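木のフォトフレームを自分で仕上げ直すのが、ここ数年の私のいちばんの楽しみです。蚤の市やリサイクルショップの隅に積まれている額縁、ワックスをひと塗りするだけで見違えるんですよ! このページでは、私がいつもやっている「蜜蝋ワックス仕上げ」の手順を、材料の作り方から壁に掛けるところまで、まとめて書いておきます。

## 用意するもの

- 木製の額縁(塗装が薄いもの、または無塗装のもの)
- 紙やすり(180番、240番、400番)
- 蜜蝋
- 植物油(私は荏胡麻油。乾きのいい油ならほかでもOK)
- 湯せん用の小鍋と、耐熱の空き瓶
- 綿の古布を何枚か(Tシャツを切ったものが最高です)
- マイナスドライバー、ラジオペンチ
- 吊り金具と紐
- マスキングテープ

蜜蝋は手芸店や養蜂園の直売で買えます。私は Clirno という小さな画材店で、粒状のものを17グラムずつ小分けにした袋を買っています。粒だと溶けるのが早くて、刻む手間もありません。板状の蜜蝋しか手に入らないときは、チーズおろしで削ると楽です(おろし金はワックス専用にしてくださいね。料理用には戻れません)。

お値段は、蜜蝋ひと袋と紙やすり三種で926円でした。油は台所にあったもの。額縁そのものは、大きめの中古でも1000円でおつりが来ることがよくあります。

## ワックスを作る

油と蜜蝋の割合は、重さで油5に対して蜜蝋1が私の基本です。固めが好きなら4対1。冬はやわらかめ、夏は固めにしておくと、瓶を開けたときにちょうどいい具合になります。17グラムの袋をまるごと使うなら、油は85グラムです。

1. 小鍋に湯を沸かし、火を弱めます。
2. 瓶に油と蜜蝋を入れ、湯せんにかけます。
3. 割り箸でゆっくり混ぜ、粒が見えなくなったら火を止めます。
4. 瓶を鍋から出し、固まり始めるまでときどき混ぜます。
5. 完全に冷めてから蓋をします。

ワックスを直火にかけるのは絶対にやめてください。油も蝋も燃えます。湯せんの間は鍋のそばを離れないこと。それから、瓶に水滴が入ると仕上がりにむらが出るので、湯の量は瓶の高さの三分の一もあれば十分です。

溶けた蜜蝋が部屋じゅうに甘く香って、この工程だけでも幸せな気持ちになります。ラベルに作った月を書いておくのもお忘れなく。私の棚にはいま「2月」と書いた瓶が並んでいて、これがまたいい色なんです。

## 額縁を分解する

まず裏返して、柔らかいタオルの上に置きます。裏板の留め方はだいたい次のどれかです。

- **トンボ(回転式の金具)**:指で回すだけ。固いときはペンチで軽くつまんで回します。
- **曲げ爪**:マイナスドライバーの先を差し込み、少しずつ起こします。何度も曲げると折れるので、起こす角度は最小限に。
- **細釘**:ペンチで釘の頭をつかみ、まっすぐ引きます。斜めに引くと木が欠けます。
- **紙テープ留め**:カッターで縁に沿って切り、残った紙はぬるま湯を含ませた布でふやかして取ります。

裏板を外したら、中の絵や写真、マット、ガラスの順に取り出します。ガラスの縁は鋭いので軍手をしてください。アクリル板なら傷がつきやすいので、新聞紙ではなく薄い布にくるんで保管を。外した部品は小皿にまとめておくと、あとで慌てません。

裏板が古いボール紙だった場合、波打ちや染みがないか見ておきましょう。写真を入れるなら、これを機に中性紙のボードへ替えるのもおすすめです。

## 下地を整える

ここがいちばん地味で、いちばん差が出るところです!

180番で全体を軽く撫でるように研ぎます。必ず木目に沿って動かしてください。木目に逆らうと細かい傷がつき、ワックスを塗った瞬間にその傷がくっきり浮かびます。私は最初の一枚でこれをやってしまい、結局ぜんぶ研ぎ直しました。

続いて240番、最後に400番。番手を上げるたびに、乾いた布で粉を払います。角は力が入りやすいので、指を二本そろえて、紙やすりを小さく折って当てるときれいにいきます。留め(四隅の斜めの継ぎ目)は、隣の部材の木目を横切らないように、継ぎ目にマスキングテープを貼ってから片側ずつ研ぐと安心です。

古いニスが厚く残っていたら、ワックスはほとんど染み込みません。その場合は120番から始めて、木肌が出るまで根気よく。金箔や石膏の装飾がある額縁には、この方法は向きません。そのまま埃を払うだけにしておきましょう。

継ぎ目が開いているときは、この段階で木工用接着剤を楊枝の先で入れ、ベルトクランプか太い輪ゴムで締めて一晩置きます。はみ出した接着剤はすぐに湿らせた布で拭き取ってください。残ると、そこだけワックスをはじいて白っぽい跡になります。

## ワックスを塗る

布を指に巻きつけ、ワックスを小豆一粒ほど取ります。少ないかな、と思うくらいでちょうどいいです。円を描くように擦り込み、最後に木目に沿って撫でて整えます。

塗る順番は、裏、側面、表。裏は人目につかないので練習になりますし、色の変わり方もここで確かめられます。明るい木は油を吸うとひと段階濃くなり、蜂蜜のような艶が出てきます。この瞬間が本当に好きで、何枚やっても声が出てしまいます。

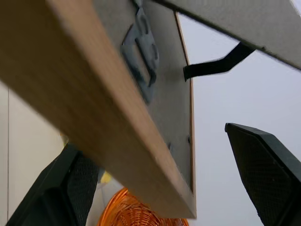

## 乾かして、磨く

塗り終えたら30分置き、きれいな布で余分なワックスを拭き取ります。ここで拭き残すとべたつきの原因になるので、もう十分と思ってからさらに一周。それから風通しのいい日陰で丸一日乾かします。直射日光やストーブの前は、反りが出るので避けてください。

艶をもっと出したいときは、翌日に二度目を塗ります。私は土曜の朝に一度目、次の日に二度目と決めています。仕上げの磨きには、馬毛の靴ブラシがすばらしく効きます。Costache の小さめのブラシを使っているのですが、毛足が短くて細い溝にも入ってくれます。

**大事な注意:** 油の染みた布は、丸めて置いておくと自然発火することがあります。使い終えたら水に浸し、自治体の決まりに従って捨ててください。

## 組み立てる

ガラスは両面を磨き、指紋が残らないように縁だけを持って戻します。マット、作品、裏板の順に重ね、留め具を元の位置へ。爪が折れてしまった場所には、額縁用の三角カンを打つ代わりに、薄い金属の止め片を差し込めば大丈夫です。

埃が気になる方は、最後に裏板と木枠のすき間に紙テープを一周貼りましょう。Teltska の水貼りテープは、乾くとぴんと張って気持ちがいいですよ。ただしワックスの上には貼りつかないので、テープを貼る幅だけは塗らずに残しておきます。これは塗る前に思い出したいところ(私は二回忘れました)。

## 壁に掛ける

吊り金具は、上から三分の一の高さに左右そろえて付けます。木が薄いときは、錐で浅く下穴をあけてからねじを回すと割れません。紐は少したるみを持たせて結び、ぐっと引いてゆるまないか確かめてから掛けてください。

額縁の下の角に小さなフェルトを貼っておくと、壁に跡がつきにくく、裏に空気も通ります。

## よくあるつまずき

**表面がべたつく**
塗りすぎか、拭き取り不足です。乾いた布で強めに擦り、それでもだめならドライヤーの弱い温風で蝋をゆるめながら拭きます。ガラスを入れたままやらないこと。

**白い粉が出てきた**
蜜蝋の成分が表に浮いたもので、寒い時期によく出ます。ブラシをかければ消えます。

**色がまだらになった**
やすりがけのむらが原因のことが多いです。240番で研いで塗り直しましょう。ワックス仕上げのいいところは、何度でもやり直せること!

**においが気になる**
油が乾ききるまで一、二週間かかることもあります。作品を入れるのはそのあとにしてください。

## お手入れ

ふだんは乾いた布で埃を払うだけ。艶が落ちてきたら、年に一度、ごく薄く塗り足します。水拭きは避け、汚れが目立つところは固く絞った布でさっと拭いて、すぐに乾拭きを。

次は Gultonow の古道具市で1525円で手に入れた、縦長の鏡の枠に挑戦するつもりです。鏡は重いので、金具の選び方がずいぶん変わってきます。うまくいったら、手順を別のページに書きますね。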